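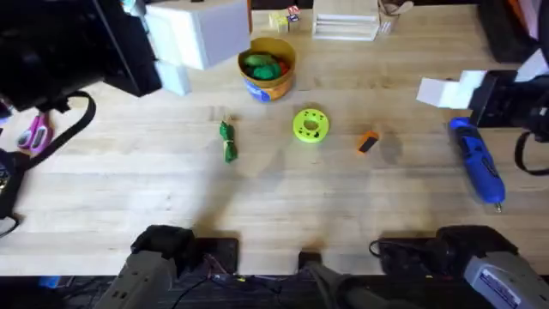
クラブ紹介:ケムトン工科学院 双腕ロボット部

ホーム / 課外活動 / 双腕ロボット部 / 私たちについて

こんにちは、双腕ロボット部(通称「ソウワン」)のページへようこそ! 部長の黒田朋代です。去年まで更新が止まっていて、新入生に「もう廃部かと思ってました」と言われてしまったので、思いきって全部書き直しました。長いです。お茶でも飲みながらどうぞ。

何をしている部なの?

ひとことで言うと、二本のロボットアームに机の上のものを扱わせる部です。つかむ、持ち上げる、持ち替える、入れる、並べる。人間なら電話しながらでもできるようなことを、毎週まじめな顔でやっています。

ロボットの部というと、走ったり戦ったりするものを想像して見学に来る人が多いんですよね。うちのアームは台から動きません。派手な音もしません(ときどき何かを落とす音はします)。それでも、ずっとつかめなかった丸いものがすっと持ち上がった瞬間の、部室のあの「おおっ」という声は、ほかではなかなか味わえないと思っています。

部の始まり

もともとは授業の課題だったそうです。顧問の水野達也先生が持っていた「機構と制御」の演習で、アームを一本だけ使って箱に積み木を入れる課題があって、学期が終わっても帰らない学生が何人かいた、と。先生も帰らなかった、と。そのうち「もう一本あったら持ち替えができるのに」という話になって、二本目が来て、名前がついて、部になりました。

私が入ったころには腕はもう二本そろっていたので、一本時代の苦労は先輩の話でしか知りません。水野先生はこの話をするとき、毎回ちょっとずつ内容が変わります。課題の名前まで変わるので、正式な沿革はここには書かないでおきます。

机の上のこと

木目の横に走る明るい色の机が、私たちの仕事場です。左右のアームが向かい合うように手を伸ばして、その間に練習用のものを置きます。緑の布みたいな束、黄緑のドーナツ型の円盤、青い回転工具、奥のほうに黄色と青の容器。片づいていないように見えるかもしれませんが、これでちゃんと練習の形になっています!

置くものは、形も硬さもなるべくばらばらにするのがうちの流儀です。四角いブロックばかりで練習すると四角いブロックだけ上手になって、大会で柔らかいものが出たとたんに固まります(経験済みです)。円盤は平らに机に寝ているとつかみにくくて、指をどこから入れるかで毎回議論になります。棒のように長いものは、持った場所が端に寄るとくるっと傾きます。見学に来てくれた人にはまずこのへんを触ってもらって、自分の指がどう動いているか観察してもらうことにしています。意外と説明できなくて、みんな同じところで黙ります。

それから、指先の白いフォーム。地味だけど語らせてください。硬い指のままだと、つるっとしたものは逃げるし、柔らかいものはつぶすしで、力の加減がとても難しいんです。フォームを巻くと接触する面が広がって、少しくらい位置がずれても持てるようになります。弱点は減ること。角から先にへたってくるので、一年生が最初に覚える仕事はプログラムじゃなくてフォームの貼り替えです。まっすぐ貼れるようになるころには、指の開き幅も自然と頭に入っています。

クラスロー杯への挑戦

部の一年は、夏のクラスロー杯を中心に回っています。双腕のロボットで机上作業を競う学生大会で、審査員がその場で並べた品物を、決められた時間内に仕分けたり、容器に収めたりします。何がどの向きで出てくるかは当日まで秘密。落としたら減点、容器を倒したら大減点です。

前回の8月の大会では、うちの得点は2,204点でした。優勝したブスベルク工業の合同チームは3,284点。表で並べて見ると、うーん、遠い! 帰りのバスで水野先生が「差の大部分は持ち替えだな」とつぶやいて、そこから次の年の目標が決まりました。

持ち替えというのは、右手で取ったものを空中で左手に渡す動きのことです。片方が放すのが早いと落ちるし、遅いと引っぱり合いになります。私たちのアームはずっと引っぱり合いのほうでした。二本の腕がものを挟んでぷるぷるしている姿はかわいいのですが、点にはなりません。今は、受け取る側の指がしっかり閉じてから放す側が少しだけ開く、という二段階の渡し方を試しています。速さはまだまだ。でも落とす回数は目に見えて減ってきました。

練習の記録のつけ方

同じ動きを何度もやって、結果を全部ノートに書きます。成功、失敗、失敗ならどんな失敗か。「すべった」「届かなかった」「隣のものに当たった」「なぜか自信満々で何もつかまなかった」など、分類は代々増えてきました。最後のやつは正式な分類名です。

共有フォルダには、部員が手で操作したお手本の動きも入れてあって、持ち替えだけで100本以上になりました。上手な人の操作を見返すと、ものに近づく直前に必ず一拍おいているのがわかって面白いです。私はせっかちなので一拍おけません。副部長の操作のほうがきれいです、悔しいけれど。

お世話になっているところ

アームの取り付けまわりは、町の加工屋さんのルスナーク(Rusnák)工房に相談に乗ってもらっています。図面を持っていくと「この穴、ねじ回し入らないよ」と赤ペンを入れて返してくれる、ありがたくてちょっとこわい存在です。赤ペンなしで図面が通った部員はまだいません。

学校のほうでは、電子工作室のみなさんに配線道具を借りています。借りた圧着ペンチはちゃんと返しましょう。これは部員に向けて書いています。

活動日と場所

活動は毎週木曜日、授業が終わってから。場所は東棟の107教室です。階段を上がらず、入口からそのまま奥へ進んでください。大会前は木曜以外も開けますが、自由参加です。アルバイトやほかの部との掛け持ちもいますし、私も二年生の途中までは合唱と掛け持ちしていました。

服装は自由です。ただ、長いひもがついたパーカーや大きなアクセサリーは、腕の近くに立つときに外してもらいます。髪の長い人は結んでください。動作中は机の上に手を出さない、停止ボタンの担当を決めてから電源を入れる、この二つだけは先輩も先生も例外なしです。

どんな人が向いてる?

よく聞かれるので正直に書きますね。プログラミング経験はなくて大丈夫です。私も入ったときは、変数って何ですかというところからでした(水野先生の顔が一瞬くもったのを覚えています)。工作が好きな人、データを整理すると落ち着く人、ひたすら観察できる人、みんな居場所があります。物の並べ方を考えるのが妙にうまい、という理由で大活躍している部員もいます。いじわるな配置を考えさせたら天下一品です。

逆に、すぐ結果が出ないとつらいという人には、少ししんどい時期があるかもしれません。先週できたことが今週できない、というのが普通に起こるので。そういう日はノートに書いて、机を片づけて、みんなで食堂に行きます。揚げパンが残っていたら良い日です。

よくある質問

部費はかかりますか?
集めていません。フォームや両面テープなどの消耗品は学校の活動費から出ています。大会の交通費だけ一部自己負担があります。

途中からの入部はできますか?
できます! 私の代にも冬に入ってきた人がいて、今では持ち替えの調整をほとんど任せています。

腕を操作してみたいだけなんですが…
大歓迎です。見学の日に、慣れた部員が横についた状態で操作してもらえます。最初の課題はだいたい、緑の束を持ち上げて置くところまで。簡単そうに聞こえますよね。やってみてください。

家にあるものを練習用に持ってきてもいいですか?
ぜひ。割れるもの、食べもの、返してほしい大事なものは避けてください。

見学の申し込み

木曜日の活動中に、直接107教室に来てもらえれば大丈夫です。何人かでまとめて来る場合だけ、先に水野先生か私に声をかけておいてください。操作の順番を組んでおきます。ドアが閉まっていても中にいるので、ノックして入ってきてくださいね。

双腕ロボット部 部長 黒田朋代
顧問 水野達也

関連ページ:課外活動一覧 / 東棟の案内 / クラスロー杯の記録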